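Parnby Card Club Newsletter

Spring Series: Hamada takes the Main Event, and what is coming in April

Mar 27, 2023

The Spring Series wrapped up with Ryota Hamada winning the Main Event after a heads-up match against Femke Vandenberghe. It was his first title at the club. He had made the final table of this event before and finished eighth.

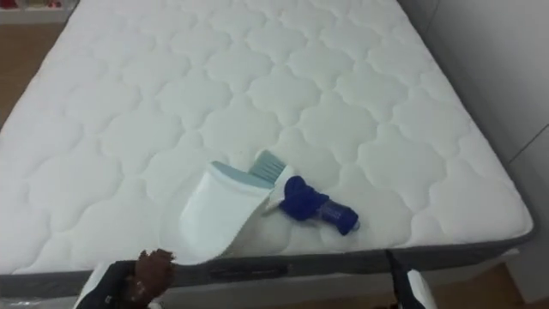
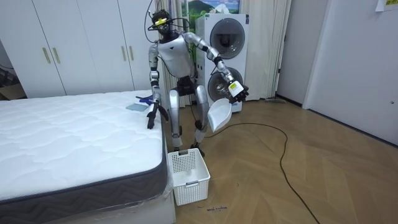
The Main Event drew 498 entries across the starting flights, the largest field we have had for a spring tournament. Late registration stayed open through the end of level eight, and the line at the cage was long enough that the floor staff delayed the next level by a few minutes to get everybody seated. Players who had stacks in play during that delay were not blinded off.

Day 2 began with 18 players at two tables. Garba Ajayi had the chip lead coming in and Yulan Cao was second. The short stacks went quickly. The first elimination came on the second hand of the day, when a shove from the small blind with king-nine ran into pocket jacks in the big blind. Play slowed a good deal after that, and it took until the dinner break to get down to nine.

The final table was set when Thanakorn Khunthong went out in tenth. He moved all in from the cutoff with ace-ten suited and was called by Ajayi on the button with pocket sevens. The board ran out low and Khunthong was done. He played both of the bigger events this series and cashed in each of them.

Ajayi kept the lead through most of the early final table play, but he lost two big pots in the same level. In the first, he opened from under the gun with ace-king and called a shove from Vandenberghe, who had pocket queens. No ace or king came. In the second, he turned top two pair against Cao's set of fives and paid off a river bet that was close to the size of the pot. He was out in fifth soon after.

Fourth place went to a player from the online satellite who asked to be listed only by his seat number, so seat 3 it is. He had bought in for the smallest amount of anyone at the table and played tight for most of the day. His last hand was ace-eight against Hamada's ace-queen.

Three-handed play lasted almost 3 hours. The stacks were close together and the players agreed to look at the numbers for a deal. The tournament director stopped the clock and ran the chip counts, but Cao preferred to play on, so the clock was restarted and the payouts stayed as posted. The lead moved back and forth several times. Cao doubled twice through Vandenberghe and then lost most of what she had gained when her flush draw missed against Hamada. She got the rest in with pocket fours a few hands later. Vandenberghe called with ace-jack and hit a jack on the flop.

Hamada started heads-up play slightly behind. He said afterward that he had decided to keep the pots small for the first level and see how often Vandenberghe was willing to call on the river.

"She was calling a lot, so I stopped bluffing," Hamada said. "Then I picked up some hands. That was most of it."

The last hand began with a raise from Hamada on the button and a call from Vandenberghe. The flop was queen, eight, four with two hearts. Vandenberghe checked and called a bet. The turn was another eight. She checked again, Hamada bet a little over half the pot, and she moved all in. Hamada called right away with queen-eight for a full house. Vandenberghe had the ace and six of hearts and was already drawing dead. The river was a black three.

Hamada gets the trophy, the first-place prize and a seat in the season final. Vandenberghe also receives a final seat for finishing second.

Side events

The Stirken Pot-Limit Omaha event had a smaller field than last year. We think the start time was the problem, as it overlapped with the second Main Event flight and several of the regular Omaha players chose that instead. It will have its own evening next time. Cao won it, so her third place in the Main Event was her second good result of the series.

The Moroz Turbo finished in a little under five hours. Several players said the blinds went up too fast once the antes came in. We have looked at the structure sheet and will add one level between the 1,000/2,000 and 2,000/4,000 blinds. The starting stack stays the same.

The seniors event and the team event both ran as scheduled. Results for all events are on the board next to the cage and will stay up through the end of April.

Changes for April

The weekly no-limit tournament moves to a big blind ante at all levels. We tried this in the Main Event flights and the dealers were able to get more hands out per level. If you have not played with a big blind ante before, the player in the big blind posts one ante for the whole table, and the ante goes in after the blind if the stack is short.

Late registration for the weekly tournament will close at the end of the first break. Please do not ask the floor to hold a seat past that point. Alternates will be called in the order they signed up, and if you are not in the room when your name is called, the seat goes to the next person.

Phones may be used at the table when you are not in a hand. During a hand they must be off the felt. We had several disputes about this during the series, two of them at the same table, and dealers have been told to call the floor on the first instance. The first call is a warning. After that the penalty is one orbit away from the table.

The shot clock used at the Main Event final table will not be used in weekly events. Any player may still call for the clock on another player once a reasonable time has passed, and the floor will decide what is reasonable.

Season standings

With the spring points added, Hamada moves into first place for the season and Cao is second. Ajayi drops to third. Vandenberghe and Khunthong are close behind, and with the Hestar Cup still to come, any of the five could finish on top. Full standings are at the front desk. If you think your points are wrong, bring your receipt from the event to the desk and we will check it against the payout sheet.

Registration for the Hestar Cup opens in the first week of April. Members can sign up at the desk or by phone. Satellites will run on the evenings before the first flight, and seats won in a satellite cannot be transferred or exchanged for cash.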